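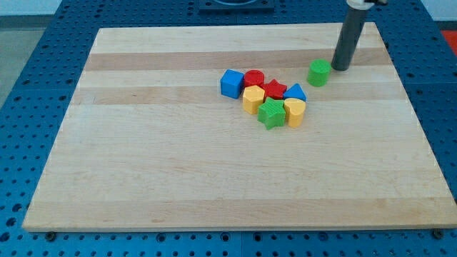
Stop buying grippers for the demo video. I've said it in three meetings now and I'm saying it again where people can't walk out for coffee.

We spent most of February comparing end effectors. Two parallel jaws, one soft three-finger thing from Amrani, and a plain stick. Yes, a stick. A rod on a bracket, no moving parts, all it can do is push. Brahim Benmoussa wanted it in as a baseline and I argued against it, for the record. Waste of a week, I said.

386 trials per tool on the sorting tasks. Pull one shape out of a bunch, slide red next to red, that kind of thing. Stars, hearts, cubes, cylinders on a maple board. The stick lost on anything that needed lifting, obviously. On everything else it was close to the jaws and it never once jammed. The jaws jammed 39 times. Mostly on the stars, the points catch and the thing just sits there squeezing.

And the price. The Amrani hand is 2,059 before you buy the cable, wich is also theirs and also proprietary. Our rod came out of the scrap bin at Resness.

Ilham Abou Zeid says I'm being unfair, real customers pick things up. Fine. Some do. But go look at what people ask us for. Nudge the box square. Clear the jam. Line these up. Half of it is pushing and we quote them fingers anyway, becuase fingers look good on a slide.

What I'd want: every comparison starts with the dumbest tool in the building. Same camera, same controller, same board. Publish the jams too, not only the success rate. If the fancy hand wins, great, buy it. The Standar jaws did win on stacking and I'd pay for them tomorrow.

Salma El Sherbiny is rerunning the whole set Thursday with heavier blocks. Could change my mind on the rod. Won't change it on the cable.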